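Notebook, May, bench 3
Plundby hand-held gripper kit, trial unit, second entry

Picking up where I left off yesterday. Kit is unpacked, the charger lives on the shelf over the sink now (please leave it there), and I've read the manual twice. It's a translated manual and it shows, but the wiring page is good.

What we're deciding: keep the Plundby or go back to Jacquet and renew the rental on theirs. Plundby wants 2,882 for the full kit with one set of spare fingers. Jacquet is cheaper up front but they charge for every recalibration, and we had three of those over the winter. Josiane Besnard has the spreadsheet and she's leaning Plundby. I'm leaning Plundby too, with grumbles.

Started with the open/close reading. You zero it fully open, squeeze the trigger to closed, let go, and the number on the tablet should come back to where it was. First go it was off by 8 counts. Redid the zero with the trigger completely released (I'd been resting a finger on it, duh) and it came back clean every time after that. So that one's on me, but the manual could really use a sentence about it!

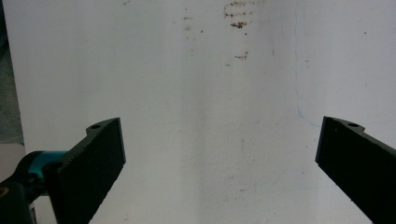
Next up was the long run. The plan was 1,000 cycles, and I got through 300 by hand before lunch and then my wrist had opinions. No drift that I could find in the log. The trigger spring feels the same as when I started, maybe a hair softer, but that could be me getting tired. Josiane says she'll take the next batch and we'll trade off from there.

Weight is fine. Balance is a bit nose-heavy compared to the Jacquet, and I notice it most when I hold it out level for more than a minute or so. A wrist strap would help. Plundby lists one as an accessory but there's no price on the page, so I emailed them - no answer yet.

Swapping fingers: they say two minutes, it took me closer to ten, and most of that was hunting for the right hex key. Once I had the key it was easy. Second swap went a lot faster. I'm taping a key inside the lid of the case.

Software is the part I like best. It saves as it goes, so when the tablet died at 11:40 I lost maybe a couple of seconds of log. The Jacquet app would have eaten the whole session. File names are ugly and I can't find where to change them. Asked support in the same email.

Still to do before we send the form back to Cellwood, who are handling the order:
finish the cycles
try it on the Karkwood sample blocks, small ones first
ask what happens to the warranty if we print our own fingers
find out if the spare set is in the price or extra, because the quote says one thing and the web page says another

Josiane, if you're reading this before I'm in, the tablet needs charging and the zero has to be done again after every power-off. Finger off the trigger when you do it.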